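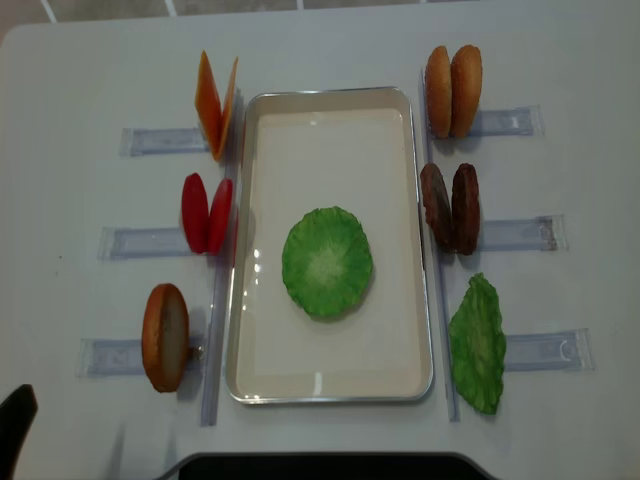
Villads Vigfúsdóttir wendet ein, Tablett, Halter und künstliche Burgerzutaten seien Kleinkram und gehörten nicht in eine Investitionsplanung. Teuer sei der Arm, und über den solle man reden.

---

Wir nehmen den Einwand zum Anlass, die Beschaffungsplanung für das Vorhaben Kilska in diesem Thread offenzulegen. Die Lehrwerkstatt Grellholm beantragt darin Mittel für insgesamt 4 gleich ausgestattete Übungsplätze zum robotergestützten Greifen und Ablegen.

---

Vorab zur Zuständigkeit: Der Antrag wird vom Fachbereich Automatisierung gestellt und von der Verwaltung geprüft. Über die Mittel entscheidet der Träger. Die folgenden Angaben geben den Stand der Planung wieder, sie sind keine Zusage an Anbieter.

---

Der Zubehörsatz, über den oben gesprochen wird, besteht je Platz aus Tablett, Schienen und Haltern aus transparentem Acryl sowie künstlichen Zutaten: Brötchenhälften, Patties, Käse, Tomate, Salat. Für alle Plätze zusammen sind dafür 1.044 Euro angesetzt, einschließlich eines Ersatzsatzes an Zutaten.

---

Gemessen am Preis der Arme ist dieser Betrag klein. In der Planung steht er dennoch in einer eigenen Zeile. Im Vorläuferprojekt war Zubehör unter »Sonstiges« geführt worden und musste später aus dem laufenden Sachetat bezahlt werden, der dafür nicht vorgesehen war.

---

Zur Wahl der Aufgabe: Beim Belegen eines Burgers unterscheiden sich die Teile in Form und Dicke, die Reihenfolge ist festgelegt, und eine falsch abgelegte Scheibe erkennen auch Auszubildende im ersten Lehrjahr sofort. Echte Lebensmittel kommen aus hygienischen Gründen nicht in Betracht und wären als Verbrauchsmaterial fortlaufend zu buchen.

---

Nun zu den Armen. Angefragt wurden zwei Anbieter, Ummont und Menzies. Beide haben fristgerecht geantwortet. Die Angebote lassen sich nur eingeschränkt nebeneinanderlegen: Ummont bietet Arm, Greifer und Steuerung als Paket an, Menzies weist jede Position einzeln aus.

---

Für den Vergleich hat der Fachbereich das Paket von Ummont auf Nachfrage aufschlüsseln lassen. Dabei stellte sich heraus, dass die Greiferfinger nur in der Grundform enthalten sind. Finger für flache, aufrecht stehende Teile werden gesondert berechnet.

---

Menzies liefert passende Finger mit, berechnet jedoch die Softwarelizenz jährlich. Bei einer vorgesehenen Nutzungsdauer über mehrere Ausbildungsjahrgänge hinweg fällt dieser Posten stärker ins Gewicht als der Preisunterschied bei der Hardware.

---

Wiederkehrende Kosten sind in unserem Haus anders zu beantragen als einmalige. Die Investition läuft über den Vermögenshaushalt, die Lizenz über den Sachetat. Wer beides in einem Betrag zusammenfasst, erhält den Antrag zurück. Dieser Hinweis richtet sich auch an andere Lehrwerkstätten, die uns geschrieben haben.

---

Lieferzeit: Menzies nennt 8 Wochen ab Auftragseingang, Ummont macht keine verbindliche Angabe. Der Fachbereich hat um schriftliche Nachreichung gebeten. Ohne bestätigten Termin kann das Angebot in der Wertung nicht vollständig berücksichtigt werden.

---

Die Inbetriebnahme ist in keinem der Angebote enthalten. Sie umfasst die Befestigung am Tisch, das Einrichten der Steuerung, die Prüfung der Sicherheitsfunktionen und die Unterweisung des Ausbildungspersonals. Wir haben sie als eigene Leistung angefragt und werden sie getrennt vergeben, falls die Preise auseinandergehen.

---

Tische: Die vorhandenen Arbeitstische werden weiterverwendet, soweit die Platten eben sind und keine Schwingungen übertragen. Die Prüfung ist noch nicht abgeschlossen. Muss ein Tisch ersetzt werden, geschieht das aus dem Mobiliartitel und nicht aus den Mitteln für Kilska.

---

Zur Kamera: Über jedem Platz oder seitlich davon wird eine fest montierte Kamera eingeplant, einschließlich Halterung und Leitungsführung. Die Leitungen sind in der ersten Fassung des Antrags vergessen worden und wurden nachgetragen.

---

Beleuchtung ist ebenfalls Gegenstand der Planung. Glänzende Tablettböden und klare Acrylteile spiegeln Deckenlicht, was die Bildauswertung erschweren kann. Der Fachbereich prüft eine mattierte Einlage für die Tabletts. Fällt die Prüfung positiv aus, wird sie aus der Zubehörzeile finanziert.

---

Rückfrage aus der Leserschaft: Warum nicht zunächst einen einzigen Platz beschaffen und den Rest später? Diese Variante wurde gerechnet. Sie senkt die Ausgaben im laufenden Haushaltsjahr, führt aber zu zwei Vergabeverfahren und möglicherweise zu unterschiedlichen Gerätegenerationen in einer Gruppe.

---

Für die Ausbildung wäre das ungünstig. Eine Lerngruppe umfasst 20 Auszubildende, die in Teams an den Plätzen wechseln. Übungsprogramme und Unterweisungen müssten für jede Generation gesondert gepflegt werden. Diese Arbeitszeit taucht in keinem Angebot auf, sie ist aber zu leisten.

---

Die Variante bleibt als Rückfallebene im Antrag. Sollte der Träger die Mittel nur teilweise bewilligen, wird ein Platz vollständig ausgestattet. Eine Verteilung gekürzter Mittel auf mehrere unvollständige Plätze lehnt der Fachbereich ab.

---

Zur Miete: Menzies bietet ein Mietmodell mit Kaufoption an. Die Verwaltung hat es geprüft und stellt es zurück. Die Mietzahlungen werden auf den Kaufpreis nur zum Teil angerechnet, und die Bedingungen für Rückgabe bei Verschleiß sind aus unserer Sicht zu unbestimmt formuliert.

---

Verschleiß ist im Ausbildungsbetrieb der Regelfall. Greiferfinger und Zutaten werden daher als Verbrauchsmaterial geführt, Halter und Schienen als geringwertiges Inventar. Für die Schienen wird eine Zeichnung angefordert, damit sie bei Bruch in der eigenen Werkstatt nachgefertigt werden können.

---

Die Zeichnung ist Teil der Leistungsbeschreibung. Wir empfehlen anderen Häusern, diesen Punkt vor der Bestellung zu klären. Nach Auftragserteilung besteht darauf kein Anspruch mehr, sofern er nicht vereinbart wurde.

---

Gewährleistung und Service: Gefordert werden eine deutschsprachige Ansprechstelle, eine schriftlich zugesicherte Reaktionszeit und die Verfügbarkeit von Ersatzteilen über die gesamte Nutzungsdauer. Ein Leihgerät bei längerem Ausfall ist erwünscht, führt bei Fehlen jedoch nicht zum Ausschluss.

---

Zur Wertung: Der Preis wird über die Nutzungsdauer betrachtet, also einschließlich Lizenz, Wartung und Ersatzteilen. Daneben zählen Lieferfrist, Service und die Eignung für die Aufgabe. Die Gewichtung steht in den Vergabeunterlagen und wird nach Öffnung der Angebote nicht mehr verändert.

---

Die Eignung wird mit einer Vorführung beim Anbieter festgestellt. Vorzuführen ist die Aufnahme aufrecht stehender Scheiben aus dem Halter und das Ablegen im Tablett. Wir bringen Zutaten und Halter selbst mit, damit beide Anbieter unter gleichen Bedingungen arbeiten.

---

Auf den Einwand von Villads Vigfúsdóttir zurückkommend: Der Arm bestimmt die Höhe des Antrags. Die Halter legen fest, wie die Teile angeboten werden, und damit auch, welche Finger beschafft werden müssen. Aus diesem Grund wurde das Zubehör zuerst festgelegt und danach der Arm angefragt.

---

Ergänzend fragt Vigfúsdóttir, ob die Halter nicht auf einem vorhandenen 3D-Drucker entstehen könnten. Für Prototypen geschieht das. Für die Übungsplätze wird zugekauft, weil die Maße an allen Plätzen übereinstimmen sollen und die Werkstatt in den Prüfungsmonaten keine Fertigungszeit zusagen kann.

---

Weiterer Ablauf: Die nachgereichten Unterlagen von Ummont werden bis Mai erwartet. Danach finden die Vorführungen statt, anschließend geht der Antrag an den Träger. Über das Ergebnis der Vergabe informieren wir an dieser Stelle, sobald die Bieter benachrichtigt sind.

---

Fragen zur Leistungsbeschreibung bitten wir schriftlich an den Fachbereich Automatisierung der Lehrwerkstatt Grellholm zu richten. Auskünfte zu Einzelpreisen der Bieter erteilen wir während des laufenden Verfahrens nicht.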